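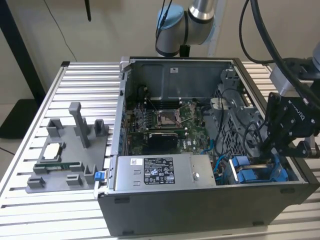
搜索 请输入关键词

二手工作站的拆解次序:先取硬盘

作者:本站硬件组

2024年1月19日

办公用工作站退役之后怎么拆,同行里一直有两种做法。一种从大件拆起,先出电源,再出主板,硬盘留到最后;另一种先取硬盘,其余部件随后处理。本文主张后一种,并认为它应当写进作业单,不应由操作者临场决定。

先看结构。较常见的塔式机箱侧板打开、平放之后,主板居中,电源和硬盘架分处周边。硬盘若装在塑料托架里,取出时所需的动作很少:拔数据线,拔供电线,捏住托架两侧,沿导轨抽出。电源则不同,螺丝、卡扣、主板供电插头、线束绑带,每一项都要单独处理,线束还常常压在硬盘架前面。先拆电源的人,往往要在硬盘仍然在位的情况下反复拉扯线缆,接口受侧向力的机会随之增加。
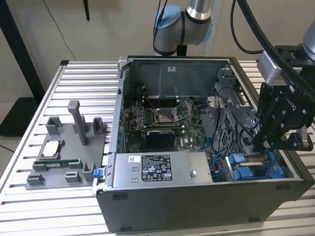
富克布里奇,12月

仓库清点去年下半年的回收批次,共266台,其中228台完成拆解。有51台的硬盘在登记环节与主机编号对不上,复查耗时远超拆解本身。对不上的原因大多相同:硬盘最后取出,此时机箱外壳、主板、电源已分入不同料箱,编号标签跟着外壳走了。硬盘若在第一步取出,机箱仍是一个整体,标签、托架、盘体可以在同一张台面上核对。

反对意见主要有两条。其一,先拆大件腾出空间,后续操作方便。这一点对小型机箱成立,对塔式机箱意义不大,托架的抽出方向上通常没有遮挡,需要避让的只是几根线。其二,处理器价值较高,应当优先保护。处理器取下后,空插座的触点裸露,压杆若不复位,线缆扫过就可能勾到。因此处理器早取可以,取后须立即盖上保护盖,没有保护盖的,至少应把金属框压回。两件事并不冲突,硬盘仍可排在前面。

托架的颜色也值得一提。许多机型把免工具部位做成蓝色,扩展槽挡片、电源卡扣、硬盘托架用同一种颜色。对拆解者来说,颜色等于操作提示。我查过Bisier的旧版作业指引,66个步骤里没有一处利用这种提示,全部按部件名称排列,新手需要对着示意图找位置。Bramis的版本按颜色分组,篇幅短得多,缺点是没有规定组内次序,硬盘与电源孰先孰后仍由个人决定。
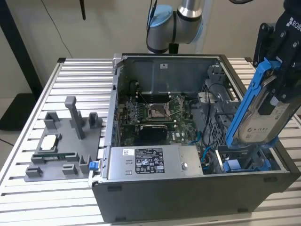 建议的次序

一、侧板打开,机箱侧放,抄录编号。

二、拔下硬盘的数据线和供电线,线头理到硬盘架外侧。

三、连同托架抽出硬盘,核对盘体标签,与主机编号写在同一行。托架暂不分离。

四、处理器已取下的,检查插座和压杆。

五、拆扩展卡与内存。

六、拆电源,最后拆主板。

第三步中“托架暂不分离”容易引起争议。Bošković回收站的做法是当场卸下托架,理由是托架可单独出售。近一年的价格看,单个托架的收益有限,而裸盘叠放造成的磕碰要由后面的检测环节承担。托架在检测完成后再卸,工时相差不大。

至于一体机和机架式设备,结构差异较大,上述次序不能直接套用,需另行制定。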